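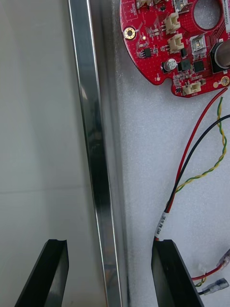
What the maps leave out

I've been following the war news more than is good for me this spring, and every evening it's the same kind of map. There's a red patch and a blue patch, and a fat arrow that starts in one and ends in the other. My wife says I talk back to the television, and she's right, I do. What I'm usually saying is, "And who's bringing the fuel?"

I should explain where that comes from. A long time ago I spent four years in the Army as a supply clerk, which is about as far from the fat arrows as you can get and still be wearing the uniform. One January they sent our battalion out on a winter exercise near Soltau, and the whole thing was built around taking a hill everybody called the Hotberg. I don't think that was its name on the German maps. It was a low, bald sort of hill with pines up one side, and it was never hot, at least not while I was on it.

The plan looked wonderful on paper. Two companies would go up the front and make a lot of noise, and a third would swing through the woods and come in from behind. I remember the briefing because they let us clerks stand at the back for the warmth. A captain drew the arrows with a grease pencil, and he drew them beautifully. Then my sergeant, Anselmo Flores, put up his hand and asked how the third company was getting its water. 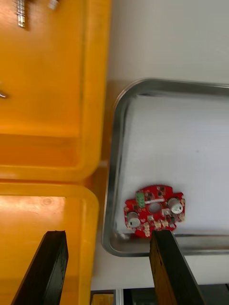
Well, there was a silence. The track through the woods was on the map as a road, but Flores had driven it the evening before and it was no road, it was two ruts with ice in them. We had 33 trucks and only 9 of them had chains that fit. He said all this very politely. The captain thanked him and said it would be looked at, and then the briefing went on to radio call signs.

You can probably guess the rest. The third company got to its place in the woods on time and then sat there. They were 300 cold men with what they had carried in on their backs, and the trucks that were supposed to follow them were nose to tail on the ice with their engines running, burning the fuel they were bringing. The hill was "taken" a day and a half late, by which time the umpires had mostly gone off to find coffee. I spent that night in a tent signing for jerry cans by flashlight – 756 of them, a number I'll know when I have forgotten my own phone number.
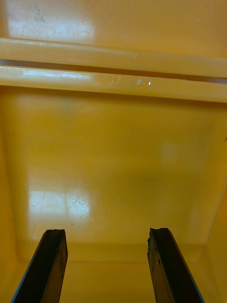
So when I read now that such and such a force is three days from such and such a town, I always want to know three days by whose watch. It might be three days for a tank with a full load and a good road. Then it stops, and it needs a truck, and the truck needs a bridge that will hold it and a driver who has slept. None of that gets an arrow. I don't blame the papers, really, as it would make a terribly ugly map, and I'm sure the readers would rather have the arrows. I would too if I hadn't signed for all those cans.

If you want to read more along these lines, there's a little book by a man named Betancur that I've been pressing on people for years. It's dry as toast for the first two chapters (skip them, I won't tell) and then it gets to the wagon trains and I couldn't put it down. My copy has coffee on it and no back cover. I'm also still working through the long comment threads over at Buvuvora, where a few old transport people gather and argue about axle loads – some of the best reading I've had all year, and they're kind to newcomers. 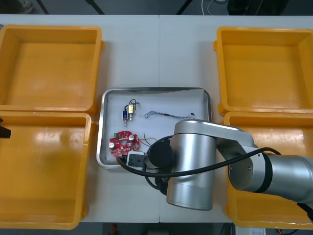
Yellow bins on either side of a steel tray.

I did write to Flores last month, by the way. He's retired and keeps bees. I asked him whether he remembered the Hotberg, and he wrote back a page and a half about the chains, including which supply depot had sent the wrong size and what he'd said to them over the phone. I won't repeat that part here. He also thinks it was fewer cans than I say, but he wasn't the one holding the flashlight.

Next time I'll try to get to the question Ruth left in the comments about railways, which deserves a proper answer and not one squeezed in at the bottom.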